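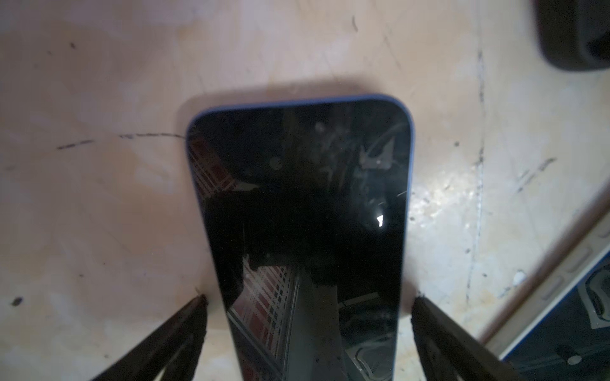
Plosten is a set of short voice recordings of people reading out shop and market phrases in the dialect spoken in and near Kekgate. It was put together for anyone who wants to study how the local vowels are changing, or who needs ordinary speech to test a transcription tool against. Everything was recorded on phones belonging to the speakers. We asked for the phone to be laid flat and face up on a table with the screen switched off, and for the speaker to sit at arm's length. A few people held the phone anyway and you can hear their fingers on the case. Those clips are marked "handled" in the notes column.

What is in it

There are 675 clips from 66 speakers. Most clips run from four to twelve seconds. Each one is a single phrase from the reading list, which is in phrases.txt. The list has prices, weights, greetings, and a fair number of words for bread, since that is where the older and younger speakers differ most.

Files

clips/ – the recordings, mono WAV, one file per phrase
phrases.txt – the reading list, numbered
speakers.csv – speaker code, age band, years lived in Kekgate
clips.csv – file name, speaker code, phrase number, notes
spelling.txt – how we wrote down dialect words that have no settled spelling

Speaker codes are random and have no link to names. Age is given in bands of ten years. We did not keep addresses, and the street names that came up in chat before and after the phrases were trimmed out.

How the clips were checked

Each clip was heard by two listeners working apart. If both agreed that the phrase was read as printed, it went in unchanged. If a speaker swapped a word for the one they would really use, we kept the clip and wrote the spoken word in the notes. This happens a lot with phrases 14 and 31.
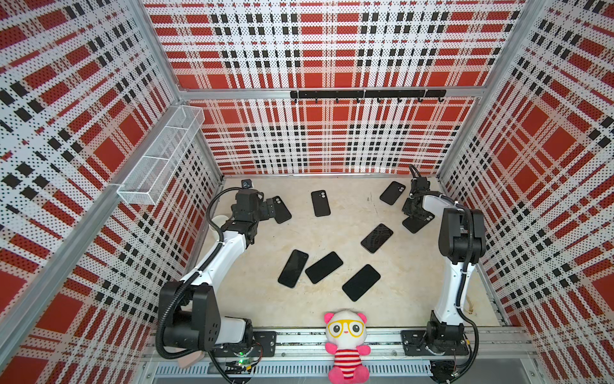
Where the listeners disagreed, Dale Penner made the final call. His decisions are marked DP. He grew up on the Nutsugah side of the river and hears some of the vowels differently from the rest of us, so treat those rows with a little care if you are doing fine work on vowel length.

Volume was evened out with the Lurkex script in tools/. No noise removal was done. An earlier version had it and it took the ends off words, so we went back to the raw files.
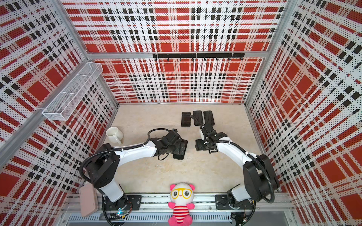 Known problems

The under-20 band has only 2 speakers and should not be used to say anything about young people in general.

Phrase 9 was misprinted on the first batch of sheets ("half a pound off" for "half a pound of"). Speakers who had that sheet tend to pause in the middle.

Several clips have a kettle, a radio or a dog in them. They are still usable for most purposes.

Years lived in Kekgate is whatever the speaker told us. Some people counted time away and some did not.

Use

You may use the recordings for research and teaching. Please do not use them to build a copy of any speaker's voice, or try to work out who a speaker is. Speakers can ask to be taken out at any time, and new versions go up each March with those clips removed, so check you have the latest one before you publish.

Corrections to spelling.txt are welcome. Send the clip name, the line as it stands and the line as you think it should be.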